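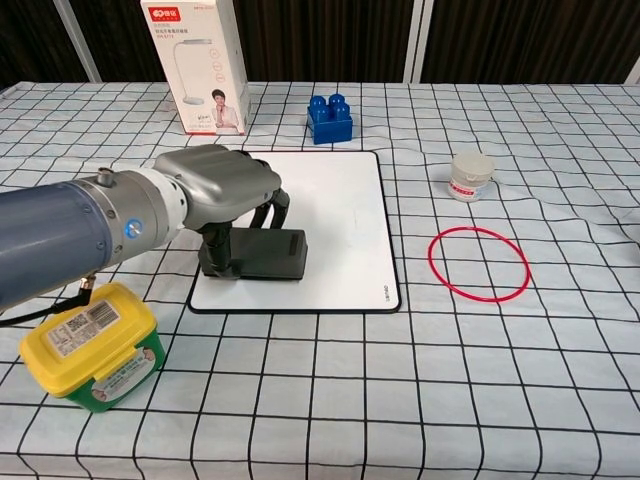 图1　格纹桌布，白色板子放在桌子中间

打印本页 | 用电子邮件发送

工单 1074：Rind 库存与 Grenia 收银对不上
状态：已解决
提交：Josphat Ogola（Stindorico 家居店）
处理：Kimutai Mwaipopo

【Josphat，周一早上】
您好，又来麻烦你们了，先说声不好意思。我们店四月换了 Grenia 收银，库存还留在 Rind 里，头两个星期一直好好的，我还跟店里同事夸过这套东西省心。结果今天开门一查，Lullby 系列的桌布在 Rind 里显示还剩 40 件，收银那边却是零，客人站在柜台前等着，我只好先手写了一张单子。我试过退出再登录，也把收银机重启了，还换了一根网线（旧的那根确实有点松），都没有用。别的商品看着正常，就是这个系列不对。

【Kimutai，上午】
Josphat 您好，谢谢您写得这么细，连网线都换过了，给我省了不少工夫！先别手动改库存，改了以后两边的记录会更难对。麻烦您打开 Rind 的“同步记录”，把筛选改成“全部”，默认的那个选项会把跳过的条目藏起来。看看桌布那几行后面写的是什么，原样抄给我就行，不用截图。

【Josphat，中午】
找到了，写的是“编码重复，已跳过”。我翻了一下，桌布有两种尺寸，编码确实一模一样。想起来了，换系统那阵子我是从旧表格里整列复制过去的，大概就是那时候弄的，唉，怪我。
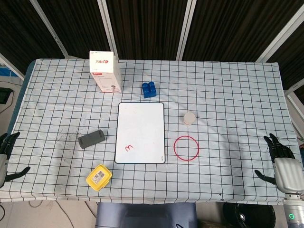 【Kimutai，下午】
别怪自己，这种情况我们常碰到，表格一长，谁都有看花眼的时候。请按下面的顺序来：
1. 在 Rind 里暂停自动同步。
2. 给大尺寸那一款换一个新编码，末尾加字母就可以，不要加空格。
3. 到 Grenia 的商品页，把同一款也改成新编码。
4. 回到 Rind，点“仅同步所选商品”，只选桌布。
5. 两边数字一致以后，再打开自动同步。
第四步千万别点成“全部重建”。您店里的商品有 1000 多种，重建会占着收银机很久，下午客人多，不划算。另外，条码标签也要重印大尺寸的，不然扫出来还是旧编码。

【Josphat，傍晚】
照着做完了，两边都是 40！第一遍没成功，我在编码后面多敲了一个空格（您还特地提醒过），删掉就好了。标签也重印了，试扫了几张都对。手写的那张单子该怎么补进去呢？

【Kimutai，傍晚】
太好了！手写单在 Grenia 里选“补录销售”，时间填早上的实际时间，库存会自己扣掉，扣完是比 40 少的，您看到别担心。我把工单先关了，这一周里要是又对不上，直接回复这里就会重新打开。

最后更新：周一傍晚

读者评论

小麦的店：我们也是“编码重复”，改了筛选才看见，找了一下午。这个默认选项能不能换一换？

阿梁：请问第二步加数字行不行？我们的标签机不认字母。

Kimutai Mwaipopo 回复 阿梁：可以的，只要跟别的编码不重复就好，记得两边一起改。

漫漫：补录销售那个入口在手机版里没找到，后来用电脑才弄好。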